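How I look after a robot with four legs and one arm

Hello! My name is Corina Costache and I have one of the oddest jobs on my street. I look after a walking robot. It has legs like a dog and one long arm on its back, and when something squeaks, sticks or goes wobbly, I'm the person who gets the screwdrivers out. We call it Tang, after the first engineer's favourite fizzy drink (I don't like the drink much, but I'm very fond of the robot).

Tang's job is tidying up soft things in people's living rooms. Blankets, mostly. You might think a blanket is easy to pick up, and for you it is! Your fingers can feel how floppy it is and your brain sorts out the rest while you're thinking about lunch. A robot has to work much harder at it, and all that bending and pinching and standing about on hard floors means there are plenty of bits for me to check.

Let's start with the feet. They are rubber, a bit like the bottoms of your trainers, and they stop the robot skidding on smooth tiles. Dust is their worst enemy. If the rubber gets dusty it loses its grip, so I wipe each foot with a damp cloth and then dry it properly. I do the legs as well while I'm down there. They pick up scuffs, the same way your shoes do, and I don't mind those one bit. A scratch on a cover is fine. A crack is not, and if I find one the cover comes off and a new one goes on.

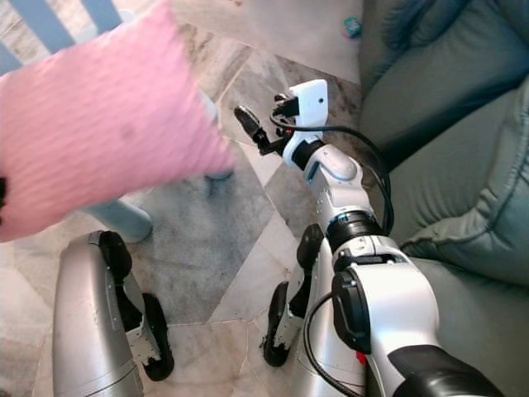
Next comes the arm. Each place where an arm bends is called a joint. You've got a shoulder, an elbow and a wrist, and the robot has joints of its own, with motors to turn them. A motor is a thing that uses electricity to make something spin. I move every joint slowly, one at a time, and I listen. A happy joint hums. An unhappy one makes a sort of crunchy noise, like someone eating cereal in the next room, and then I know I've got an afternoon of work ahead of me!

I also run my fingers along the cable. Cables carry power and messages, and they need a bit of slack, which means some spare length so they don't get pulled tight when the arm stretches out. Too much slack is bad as well, because a big droopy loop can catch on a chair. My friend Meifang Xu once spent a whole morning hunting for a fault, and it was a plug that had wiggled itself half out. We laughed about it afterwards. Well, I did.

Now for my favourite part, the gripper. That's the robot's hand, and the gripper on Tang has 2 fingers that squeeze together. Setting it up is fiddly. If the squeeze is too weak, the blanket slides out. If it's too strong, you could hurt the fabric, or make the motor hot and grumpy. I write down the squeeze number that works best in my notebook, which is now so full that the elastic has snapped. At the moment the right number for fleece is 564. It doesn't mean 564 of anything, it's just a setting, like the numbers on an oven.

Fleece is very fluffy, too, and fluff gets everywhere. I use an old soft toothbrush to get it out of the corners of the fingers. (Not my own toothbrush. I made that mistake once.)
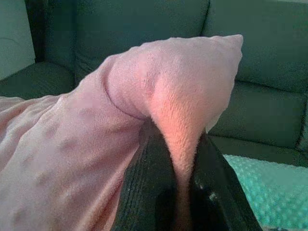
After I've changed any setting, the robot has to practise. Over 2000 pinches is normal before I'm happy with a new finger, and I sit there with a flask of tea and put a tick or a cross in my notebook each time. It sounds boring and sometimes it is, but you start to notice things, like whether it does better with a fold of cloth or a flat bit.

If you ever help with a robot yourself, there's one rule you must learn first. Switch it off before you touch it! I press the stop button, wait until everything has settled, and only then do my hands go anywhere near the joints or the fingers. Grown-up engineers have to do this too, every single time, even when they're in a hurry.

The last job of the day is plugging in the battery. I do that at teatime, then I put my toothbrush back in its tin and go home.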